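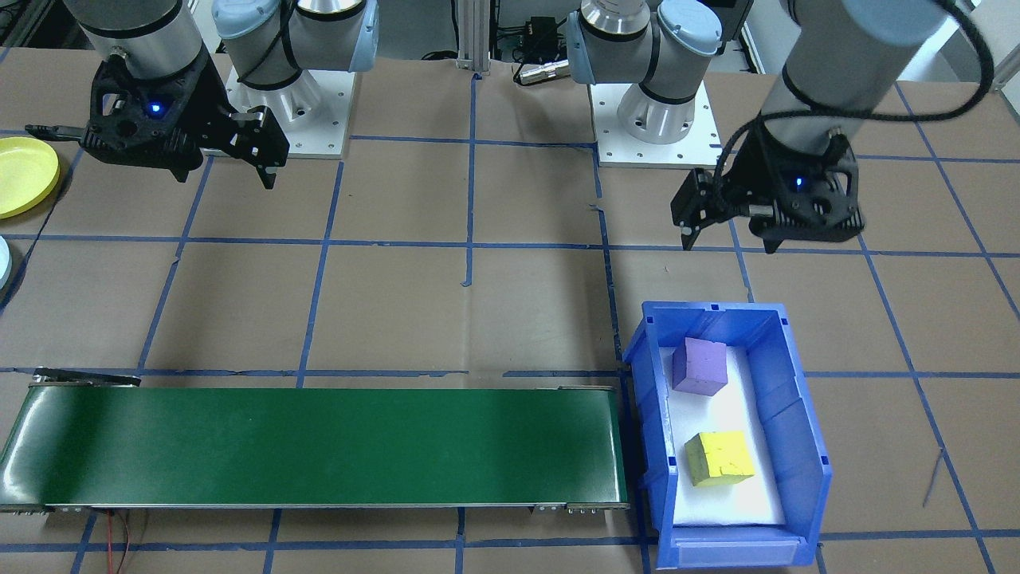
Open day walk-through, Landwood unit, Stakescombe. Done 22nd March before doors, second look after the first group went round. Visitors get close on this one so I was stricter than on a normal shift check. The two-arm table is the main draw and took most of the time. Went over the base plates, the conveyor, the blue bin at the end of it with the foam cubes in, then the cabling. Foam cubes are the right call for a demo, keep it that way, no metal parts while there's public in the room.

Checked by: Byung-chul Oh
Sheet: 3524

1. Arm base plates, bolts tight – OK
Both plates. Put a wrench on every bolt, no movement.

2. E-stop in reach of the presenter – OK
Tested twice, both arms dropped out right away. Presenter must stand on that side. Told Barros crew, they had him on the far side for the reheasal.

3. E-stop for visitor side – FAIL
Not fitted. Needs one before July. For today a second staff member stands there with the pendant. Not optional.

4. Speed limit set for demo – OK after fix
Was left on the shop setting from the day before. Changed and locked, code is with me.

5. Grippers – OK
Fingers tight, no play. Indicator lights on the grippers are blue, visitors kept asking what they mean so put it on the info card.

6. Conveyor, guards and pinch points – COMMENT
Roller end is the one I don't like. Kids' hand height. Barrier moved out so nobody can reach the belt. Stop the belt between groups, don't leave it runing for show.

7. Conveyor wiring – COMMENT
Thin red and black wire hangs under the belt. Clip it up. Low voltage but it will get snagged sooner or later.

8. Arm cables through full travel – OK
Jogged both arms slow to the limits. No pull, no rubbing. The braided one on the right arm wants watching, check again at lunch.

9. Table surface – OK
Brown paper flat, blue tape grid stuck down. If a corner lifts retape it with the arms stopped. Not between cycles!!

10. Bin position – OK
Butts up to the belt end. Only staff take cubes out, and only with arms stopped. Had to say this to the Erkholm guests also.

11. Barrier and floor line – OK
Tape on floor is new. Group size max 17 at the barrier, I know the flyer says more. Flyer is wrong.

12. Exits and walkway – FAIL, then OK
Coat rack across the side door. Moved. Check it stays moved.

13. Extinguisher – OK
Tag 251, in date.

14. Sign-in and briefing – COMMENT
First group got the talk after they were already at the barrier. Briefing goes first, at the door, every group, even if running late.

Open items: 3, 6, 7, 14. Item 3 goes to Landwood maintenance, I'll send it over tonight. Rest is ours, do it today.

Cleared to run with the pendant person in place – B. Oh

2 comments | Share | Print

Home | Visits | Safety | Forms | Contact

We use cookies to keep this site working. Accept | Settings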